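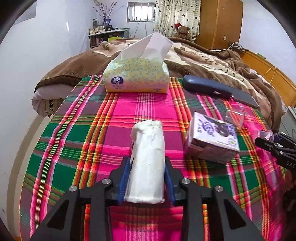
Häufige Fragen zur Abendrunde

Die Abendrunde ist unser Lieblingsstück aus dem Aufräumkurs von Clamero: eine einzige Fläche im Schlafzimmer, jeden Abend, bis sie wieder frei ist. Hacer Kocabaş beantwortet hier, was uns am häufigsten erreicht. Seit März sind 3422 Leute dabei, und es macht einen Riesenspaß, eure Berichte zu lesen!

Womit fange ich an?
Mit dem Müll. Immer. Leere Tütchen, aufgerissene Schachteln, Papierchen: alles, worüber man keine Sekunde nachdenken muss. Danach sieht die Fläche schon ganz anders aus, und man bekommt richtig Lust auf den Rest.

Brauche ich dafür Boxen oder Einsätze?
Zum Start gar nichts. Bitte erst aufräumen, dann kaufen! Ich habe selbst mal zwei Körbe nach Hause geschleppt, die bis heute leer im Flur stehen.

Wohin mit Kabeln?
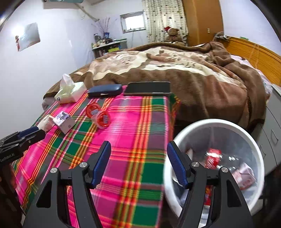
Kabel sind mein heimliches Lieblingsthema, weil man mit so wenig Aufwand so viel erreicht. Locker zu einer Schlaufe legen, nie straff um die Hand wickeln, und dann zusammenhalten mit dem, was da ist: Klettband, ein Stück Schnur, der alte Bindedraht aus der Verpackung. So wie die beiden roten Kabel auf der karierten Decke dürfen sie dann gern nebeneinander in die Schublade, da verheddert sich nichts mehr. Wer mag, schreibt noch dran, zu welchem Gerät das Kabel gehört.

Meine Ablage hat eine Tischdecke. Runter damit?
Ach was, lasst sie liegen! Ein kräftiges Karo darf ruhig bleiben. Nur einmal die Krümel ausschütteln, bevor die Sachen zurückkommen.

Was bleibt am Bett, was wandert weg?
Am Bett bleibt, was ihr abends oder nachts im Liegen braucht: Taschentücher, Brille samt Etui, das Buch. Cutter und Scheren gehören in die Schublade, Klinge vorher einfahren. In der Gruppe Windport gab es dazu 116 Kommentare, die meisten über Ladegeräte. Meine Meinung: eins darf bleiben.

Wie groß sollte der Eimer sein?
Klein reicht völlig, Hauptsache, er steht direkt neben der Fläche. Ich schwöre auf rund und mit Beutel, den Rand schön weit nach außen umgeschlagen.
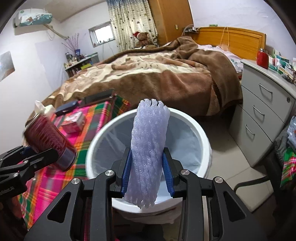
Schaumstoffnetz über dem Eimer mit eingelegtem Beutel

Was mache ich mit Netzen und Polstern aus Verpackungen?
Ein, zwei aufheben ist prima, zum Beispiel für Gläser beim Umzug oder für Christbaumkugeln. Alles darüber hinaus kommt weg. Wie Schaumstoff bei euch entsorgt wird, steht im Abfallkalender eurer Gemeinde.

Wie lange dauert eine Runde?
Wir spielen ein Lied, höchstens zwei. Ist die Musik aus, ist Schluss, auch wenn noch etwas liegt. Morgen um 21 Uhr geht es weiter.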